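Stock Records and Shelf Counts
Notes for Unit 2, Small Retail Operations

These notes cover perpetual and periodic stock records, the cycle count, and the treatment of differences. The worked figures are for Gittins, a stationery shop with one sales floor and a back store.
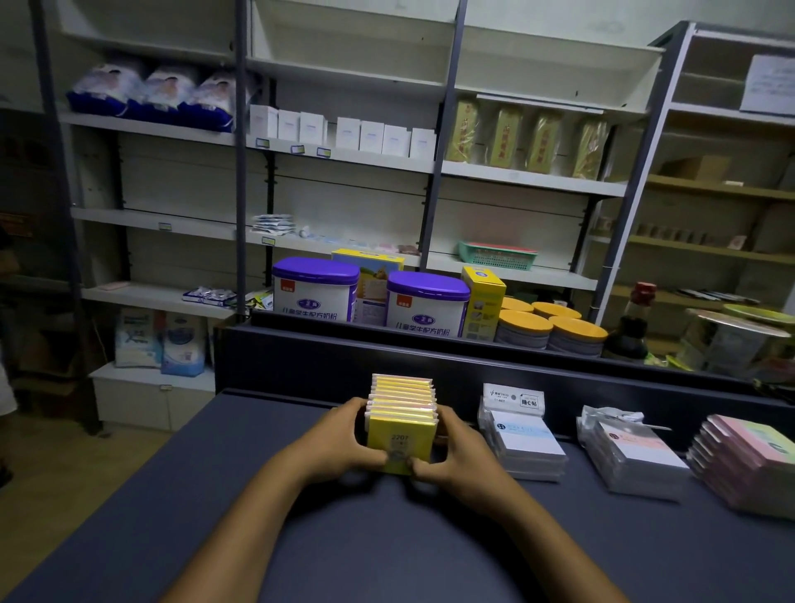 A stock record is a statement of what the business believes it holds. A count is a statement of what was found. The two are kept by different people where staffing allows, and the counter should not see the book figure until the count sheet has been handed in.

1. Periodic and perpetual records

Under the periodic method, no running balance is kept. Units sold are worked out at the end of the period:

opening stock + purchases – closing stock = units sold or lost

The method is cheap to run, but it cannot separate sales from losses. A missing carton and a sold carton look the same in the result.

Under the perpetual method, each receipt and each sale changes the balance at once. The book figure can then be compared with a count at any time. The difference is called the variance.

2. Worked example

Gittins opened June with 927 units of paper goods. Receipts in the month came to 3796 units. Sales through the till came to 3007 units.

Book balance: 927 + 3796 – 3007 = 1716

The count gave 1714. The variance is –2 units, or 0.12 per cent of the book balance. A negative variance means that fewer units were found than the record shows.

Note that under the periodic method the same month would have given 3009 units as sold or lost, and the two missing units would have passed without comment.

3. Unit of measure

Most large variances in small shops come from the unit and have nothing to do with theft. A supplier may invoice by the carton, the goods may be shelved by the pack, and the till may sell by the single pad. Each item needs one stock unit, fixed in the item file, with a conversion for every other unit in use. Where a pack may be split for sale, the stock unit must be the smallest one sold.

Colour and size variants are separate items if they carry separate codes. If they share a code, they are counted together and the colour is ignored.

4. Cycle counting

A full count usually means closing the shop. In a cycle count, a part of the range is counted on each occasion so that every item is reached within the year. Items are graded by annual sales value: A items are counted monthly, B items quarterly, C items once a year. Szczepańska's handout on grading (Unit 1) gives the cut-off points used on this course.

Goods in transit, goods set aside for customers and returns awaiting credit are listed on separate sheets.

5. Posting the variance

A variance within tolerance is posted to the shrinkage account on the day of the count. A variance outside tolerance is recounted by a second person first. If the recount agrees with the count, check in this order: late goods-received notes, unit conversions, miskeyed codes, then loss.

Exercise: redo section 2 on the basis that one receipt was entered twice. State which figure changes and in which direction the variance moves.

Comments

Tiina Pesonen: In section 4, are returns awaiting credit still part of the book balance? The Unit 1 notes leave them in.

Halina Szczepańska: Leave them in until the supplier's credit note arrives. The separate sheet is added back to the shelf count before comparing.

Tiina Pesonen: Thank you. Then I get a positive variance for the Ullum exercise – I had left them off the count.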